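Maltley workshop refit: where we are at the end of month three
For Chun-yin Chuang, Tramance small grants

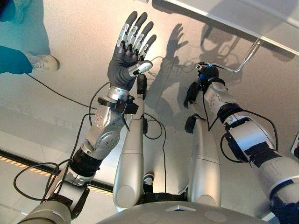

Hi Chun-yin, as promised, an update on the refit, and I'm happy to say most of it is good news! The floor is finished. We went with the pale gray paint in the end (I know you liked the green, but the gray makes it so much easier to find a dropped screw, and we drop a lot of screws). It took 3 coats and a very boring weekend of staying off it, and so far it's holding up well to people dragging chairs and toolboxes over it.

Cables are still my biggest headache. We have long black ones crossing the floor, and every time I think I've tidied them somebody needs power on the other side of the room and we're back to loops everywhere. The plan you approved had floor channels along two walls only. I'd like to move part of the shelving money over to overhead drops, which Le Roux has quoted at $500 including fitting. Could you let me know if that needs a new form, or if an email from you is enough? I'd love to get it booked before the end of March.

The storage side is moving along. We now have 39 labeled bins on the back wall, sorted by bolt size, and people are putting things back in them most of the time, which is more than I hoped for. The rod and bar stock is still in a heap by the door. I've ordered a vertical rack from Istano, but the delivery date has slipped twice and I've stopped promising it to anyone. If it slips again I'll ask for the money back and we'll build one ourselves out of scrap.

Lighting is done on the long side of the room and makes a huge difference for close work, small fasteners especially. The short side still has the old tubes, one of which buzzes (you'll remember it from your visit, sorry about that). New ones are paid for and sitting in the office.

We've had eight people through the floor safety talk. The sign-up sheet for the next one is already filling up, so I may run an extra evening and pay for the coffee out of the hospitality line, if that's all right with you.

Spending is roughly where we said it would be. The paint ran a little over and the bins came in under, so those two nearly cancel out. Receipts are in the shared folder, except the one for the rollers, which I'm still hunting for.

Still to do: overhead cable drops, the rod rack, lights on the short side, and a second coat hook rail. Call me any afternoon if you want to talk through the Le Roux quote.

Wing-yan Mok
3/24/21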